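Zarkach and Durkov Partnership to open shared toy library network across the Vorel valley

Families in the Vorel valley will be able to borrow toys, games and early learning equipment free of charge from February, under a scheme announced today by the Zarkach Foundation and the Durkov Housing Partnership.

The Vorel Toy Library will open with a stock of 800 items, held at a central store in Durkov House and lent through a network of community halls, health clinics and branch libraries. Any household with a child under eight may join. There is no membership fee, no deposit and no charge for late return during the first year of operation.

The scheme follows a pilot at the Boonyarit Centre, where a small lending collection was run alongside the existing parent and toddler sessions. Take-up was strongest among families living in flats with limited storage, and among grandparents who look after children for part of the week. Both groups told the Foundation that they wanted good quality toys for a short period and had nowhere to keep them afterwards.

"Children move on quickly from one kind of play to another, and parents should not have to buy something new each time that happens," said a spokesperson for the Zarkach Foundation. "The pilot showed us that families will look after borrowed things and bring them back. We are pleased to be able to offer the same service to the whole valley."

How borrowing will work

Members may borrow up to four items at a time for a period of four weeks. Loans can be renewed once, either in person or by telephone, unless another family has reserved the item. Larger equipment, such as ride-on toys, play kitchens and indoor slides, will be lent singly and must be collected from Durkov House.

Each item is recorded on a card listing its parts, the age for which it is suitable and any cleaning instructions. The card travels with the item. Families are asked to check the contents against the card before they leave and again before they return the loan. Small missing pieces should be reported but will not be charged for.

The collection has been arranged under five headings: soft toys and sensory play; building and construction; puzzles and board games; pretend play; and outdoor and active play. A sixth section, containing adapted toys for children with physical or sensory impairments, will be available by appointment so that parents can try items with a member of staff before taking them home.

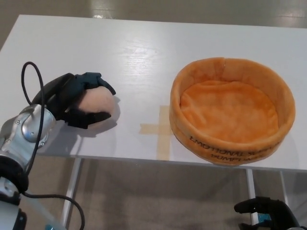 Soft toys form a modest part of the collection, as they are the most demanding to keep clean. Only those which can be washed by machine at a suitable temperature have been accepted for lending. They will be washed after every loan, dried fully and inspected at the seams before being returned to the shelf. Hard plastic and painted items will be wiped down with a mild cleaning solution, and wooden items will be cleaned with a damp cloth and left to air.

Toys with button batteries have been excluded altogether. Items that take larger batteries will be lent only where the battery compartment is closed with a screw.

Opening times and locations

The central store at Durkov House will be open on weekday mornings from 9.30am until noon, with one late session each week until 7pm for parents who work during the day. The Boonyarit Centre will continue to hold its own lending sessions alongside the toddler group, and members of the pilot scheme will be transferred automatically. They do not need to complete a new form.

Smaller collection points will operate at Vorel Library and at the health clinic in Lower Vorel. These sites will not hold a permanent stock. Members may reserve items in advance and collect them on the next delivery day, and returned items may be left at either site during normal opening hours. Delivery between sites will be made once a fortnight by the Partnership's existing van service.

Households living more than a short bus journey from any of these sites may apply for home delivery. This service is limited to 50 households in the first year. Priority will be given to families with a disabled child or parent, and to those without access to a car.

Donations of toys

The Foundation has received a number of enquiries from residents wishing to give toys to the library. Donations will be welcome at Durkov House once the service is open, but cannot be accepted before that date owing to a lack of storage space during the fitting out of the store.

Donated items must be complete, clean and in working order, and must carry a recognised safety mark. The library cannot take car seats, cot mattresses, second-hand bicycle helmets, or home-made soft toys. Games with missing pieces may be offered to the spare parts box, which is used to make up incomplete sets. Items that do not meet the library's standards but are still fit for use will be passed to the Partnership's furniture and household goods store.

Funding

The Zarkach Foundation has committed funds to meet the running costs of the library for three years, including the wages of two part-time members of staff. The Durkov Housing Partnership is providing the store, together with heating, lighting and insurance, at no cost to the scheme. The initial stock was bought largely from suppliers within the region, and includes all 44 items from the Boonyarit pilot that were judged suitable for further use.

"We manage homes where space is tight, and our tenants tell us so," said a spokesperson for the Durkov Housing Partnership. "Having somewhere to borrow a toy and then hand it back is a practical help. The ground floor room at Durkov House had stood without a regular use for some years, and we are glad to see it put to good purpose."

A review will be carried out at the end of the first year. It will consider the number of loans made, the condition of the stock, the use of home delivery and the views of members. The two organisations will then decide whether to extend borrowing to childminders and playgroups, who are not covered by the present arrangements. Childminders may join in a personal capacity if they have a child of their own under eight — loans made on that basis are for use within the family only.

Joining the library

Registration will open shortly before the first lending day. Forms will be available at all four sites and may also be requested by post. Applicants will need to show one document confirming their address, such as a tenancy agreement, council tax letter or recent household bill. Proof of a child's age is not required.

The first 100 households to register will receive a cloth carrying bag suitable for transporting loans. All new members will be given a printed guide to the collection, with advice on choosing toys by age and on keeping small parts away from younger brothers and sisters. The guide will be available in large print on request.

An open afternoon will be held at Durkov House in the week before lending begins, between 2pm and 5pm. Families are invited to look round the store, try out items from the collection and complete their registration. Light refreshments will be provided. The entrance is level, and there is an accessible toilet with baby changing facilities on the ground floor. Pushchairs may be left in the covered porch.

Notes to editors

The Zarkach Foundation is a grant-making charity supporting families and young children in the Vorel valley. Its work includes holiday meals, parent and toddler groups, and small grants for playground repairs.

The Durkov Housing Partnership is a not-for-profit landlord providing rented homes in Vorel and the surrounding villages. It also runs a furniture and household goods store, open to tenants and the public.

The Boonyarit Centre is a community building in Upper Vorel offering rooms for hire, adult classes and children's activities.

Representatives of both organisations are available for interview. Requests to visit the store before the open afternoon should be made to the Zarkach Foundation press office, which is staffed on weekdays between 9am and 4pm.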